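How to Set Up a Mug Rack So It Stays Put

Most mug racks spend their lives at the back of a table, leaning slightly, waiting for someone to bump them. I've owned three and broken crockery on two. What follows takes an evening at most, and you need a damp cloth, a dry cloth and some patience with small screws.

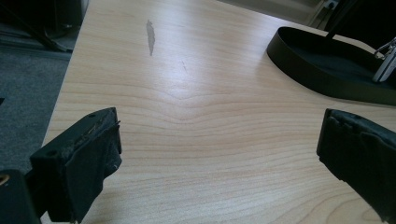

Posted 2018-07-09 by the Divberg Home Notes desk
Filed under: Kitchen, Small Fixes

Start with the surface. Wipe the table and let it dry completely, even if it looks clean. A pale wood-grain top hides crumbs beautifully, and one crumb under the base is enough to make the whole thing rock.

Put the tray down next, a bit in from the back edge. If yours has a raised rim, good — drips stay in it and off the table. Press on each end. If it wobbles, turn it around before you start blaming the table. I once spent most of May shimming a tray that was simply on backward.

Now the post. Seat it and tighten by hand until it stops, then give it a quarter turn more. The leaflet for my old Vullavach rack asked for 36 separate checks at this stage. I did 2 and have no regrets.

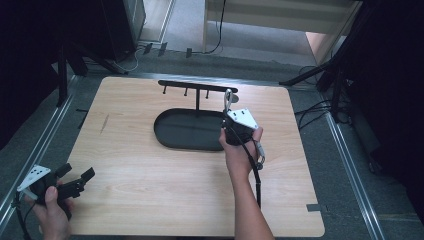
Then the bar. Hold the post steady with one hand while you set the bar with the other, and step back to see if it's level. You'll think it is. Look again from the side.

Hang your lightest mug first, on the peg nearest the post, and work outward. Save the heavy souvenir mug from Grimunham for last, or for the cupboard, where it has always belonged. Leave a finger's width between mugs so they don't clink every time a door shuts.

Check the post again after a week and tighten it if it has worked loose.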